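Print this page | E-mail this page

Jirport Site – Workcell Inspection, Remote Demonstration Stations
Checklist with inspector's comments, January round

Scope: two-arm cells in which an operator shows a task to the arms by remote control. To be completed before the first session of the shift.

1. Emergency stop tested from the operator's seat and from the cell. PASS
2. Arm mounting plates checked for movement. PASS
Comment: Bolts on Station 3 retightened at 2,000 hours of service, as scheduled.
3. Leader and follower arms agree at the start position. PASS
4. Speed limit set to training level. PASS
Comment: The limit had been raised for an earlier task and was put back before inspection.
5. Cables clear of the joints through full reach. PASS WITH COMMENT
Comment: The loops at both grippers are to be watched during wrist rotation. Recheck after 324 demonstrations.
6. Wall fixtures secure. PASS
7. Objects match the task sheet (Isska set, garden items). PASS
8. Front rail clear of loose articles. FAIL
Comment: Gloves must not be left on the rail while the arms are powered – remove and reinspect.
9. Exposed electronics at the rail protected from contact. OPEN
Comment: Cover requested from Shearer stores.

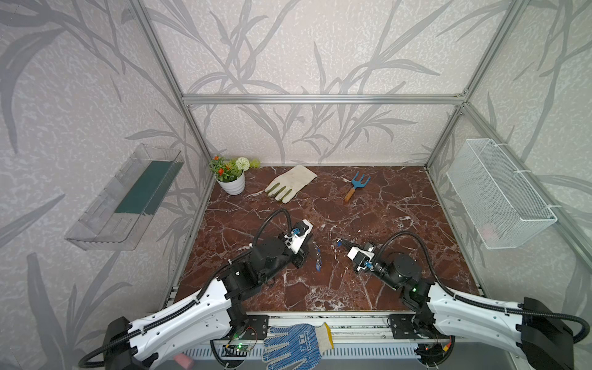 Garden task cell at inspection, with glove over the front rail (item 8) and circuit board near the left mounting plate (item 9).

Result: conditional. Items 8 and 9 to be closed before demonstrations resume.

Reader comments (3)

Pritcombe operator, 7:40 a.m.: Can item 3 be moved ahead of item 2? We align the arms first anyway.

Safety desk: The order stands for now. It will be reviewed with the next revision.

Evening shift: Please add a line for the foot pedal. Ours sticks.

Contact the Safety Desk | © Pritcombe Automation | Back to top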